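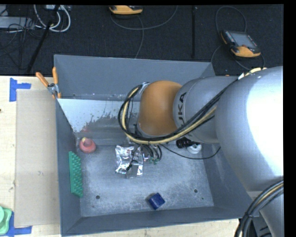 Page last changed: January, 4:10 p.m.

Flollum Household Automation Desk
Thread: Can machines do the tidying yet?

1/ The Desk receives one question more than any other: when will a machine clear a cluttered kitchen drawer or sort a returns bin without supervision? The present answer is that it can do parts of the job, under favorable conditions.

2/ The task under review is bin clearing. An arm reaches into an open metal bin of mixed objects, takes one item, sets it down elsewhere, and goes back for the next. Any person who has emptied a toy box has done the same work.

3/ Item choice matters a great deal. A small dark blue cube has flat faces and a predictable shape. A crinkled silver foil packet has neither, and its highlights can mislead a depth sensor. Both are lying in this bin.

4/ The green block with rows of small raised knobs or bristles leans along the left wall. Objects against a wall leave little room for fingers. Songül Kozan, who reviews grasping methods for the Desk, rates wall contact as a harder problem than object weight.

5/ Toward the back, a black ribbed item and a white rounded one touch or overlap. A system must decide where one ends and the other begins before it can pick up either. People do this at a glance.

6/ On results: in the Multine bin trial, 371 picks were attempted with household goods. Of these, 32 ended in a dropped item and 13 in no grasp at all. The remainder were counted as successful.

7/ Those figures should be read with care. The trial measured single picks. It did not measure whether a bin was left empty, and the last item in a corner is often the one that requires a person.

8/ Speed is a separate matter. Glykeria Vlachopoulos of the Parkov warehouse group reports that her staff still clear mixed returns faster by hand. Parkov uses arms for overnight sorting, where pace is less important.

9/ For the home, the Desk does not recommend waiting on a general-purpose tidying machine. Floor vacuums and dishwashers remain the dependable options. Arms of industrial size are unsuited to a family kitchen on grounds of cost, space and safety.

10/ Shops with a steady flow of boxed goods may reasonably consider a pilot. Written questions may be sent to Athina Mavromatis at the Gavalas office. Replies are normally issued within 2 weeks.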